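1/ So Wondero has put out its new issue for 17th May, a mini sheet marking the old Sedell ferry. Numbered, gold foil, "strictly limited". I've been collecting stamps long enough to have a few questions.

2/ Limited to what? The notice gives no print run. It says numbered. My lottery ticket is numbered too.

3/ There are three versions. The standard sheet, the foil sheet, and an imperforate one that you can only get by buying the other two. So if you want the set, you're paying $177. Face value of the lot is $20.

4/ Yes, I know, collectors don't have to buy everything. I've said that to people myself. Then I go home and look at the gap on the album page.
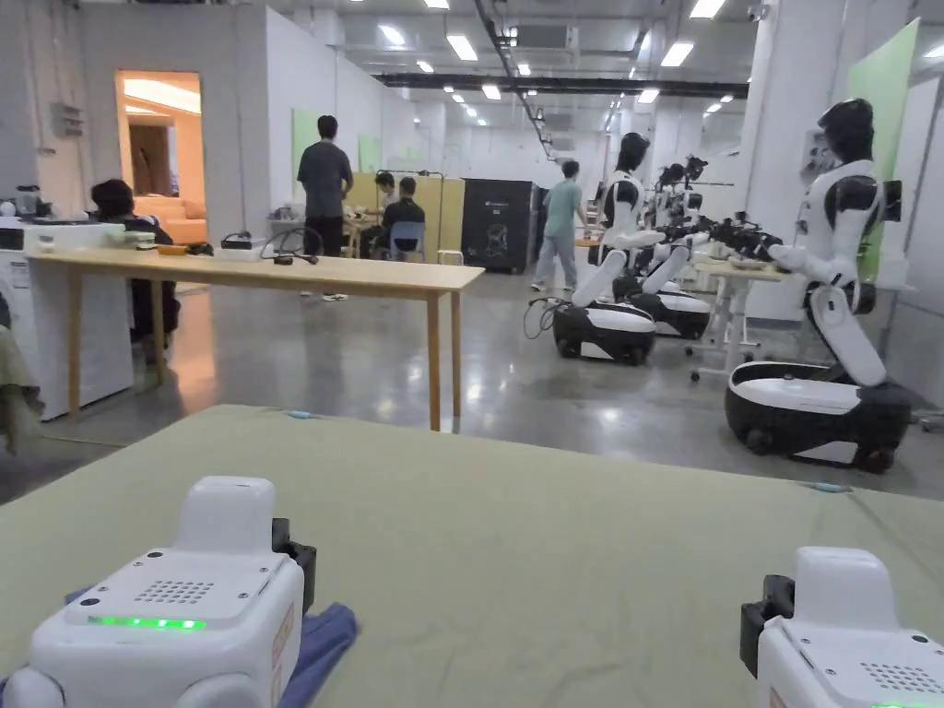
5/ The design. The ferry is shown with two funnels. Every postcard I own of it has one. Maybe there was a refit I don't know about, and if someone has a photo I'll happily take it back. The press notice says "faithfully engraved". It's litho. You can see the dots with a cheap loupe.

6/ Colour is nice though. Good deep grey-green on the water. I'll give them that.

7/ Now the bit that annoys me. Mangubat, the dealer, had the foil sheet listed at $40 over issue price before the order form was even open to subscribers. How does a dealer list something with a sheet number on it before release? I emailed to ask and got back a link to the order form.

8/ We've been here before. The Wustel lighthouse sheet was going to be "the one to hold". I held it. It's now in the discount box at my local club, next to the first day covers with the rusty paper clip marks.
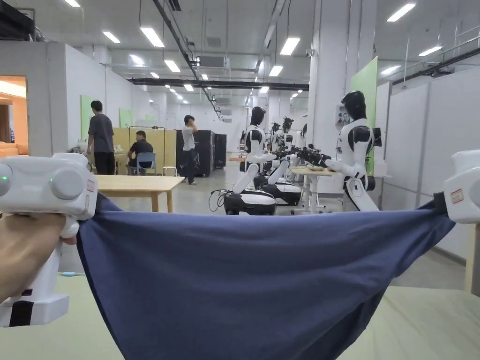
At the table with the blue cloth.

9/ A few people have asked if the ferry sheet is valid for postage. It is, for 365 days from issue, according to the small print. A stamp that expires! Try explaining that one to your nan while she's licking envelopes.

10/ What I'd like from Wondero: print the quantity on the selvedge, the way they used to. Say who gets allocated what. If the run is small, show us. If it isn't, drop the word.

11/ They say the final sales figure will be published in June. They said that about the lighthouse as well, and I'm still waiting on it.

12/ For the record I've ordered the standard sheet. One. The foil can stay where it is until I see that number.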